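Skestden Opens Shared Reading Room With Long Table and Open Shelves

March
By Elaine Furtado

Skestden, the neighborhood reading and drawing club, has opened a shared room for its members at the Taltar building. The room is open until 11 at night and has space for reading, sketching and small group meetings.

The club has 447 members. Until now they met in the lobby on the ground floor and carried their books in and out each time. The new room gives them a permanent place to leave a book and come back to it.

"People kept asking for a table they could spread out on," said Elaine Furtado, who manages the room for Skestden. "So we started with the table and worked out from there."

Members are free to leave books in stacks on the table while a project is going on. A wooden artist's mannequin is kept in the room for figure drawing, and it can be posed by whoever is using it. Small round coasters are set out for drinks, and cups and bottles are welcome next to the books.

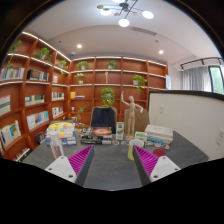

Shelves and Seating

The built-in wooden bookshelves have a reddish-brown finish and run along two walls, curving around the corner. The shelf edges are lit, and members can leave the lights on for evening reading. Seating includes an upholstered chair in beige with a rounded back.

The Rukorum Fund paid for the first purchase of 200 books, mostly art, science and picture books. Members may borrow up to 4 at a time. A second purchase will follow once members have sent in their requests — the list is kept at the front desk.

Snacks are allowed at the table. Skestden asks that food stay on a plate or in a bowl, and that bottles go on a coaster. Dishes should be rinsed and put back before the room is locked.
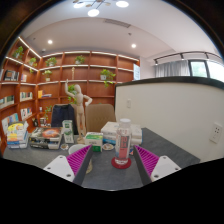
Hours and Booking

The room opens at 4 in the afternoon. No booking is needed for one or two people. Larger groups should reserve the table through the front desk, and should say if they plan to use the mannequin — there is only one.

The first group to hold a regular meeting in the room will be Majimbun, a drawing circle that works from comics and illustrated books. It is open to beginners. Paper is provided, and members should bring their own pencils.

Membership forms are available at the front desk of the Taltar building. Questions about the room can be left there for Elaine Furtado.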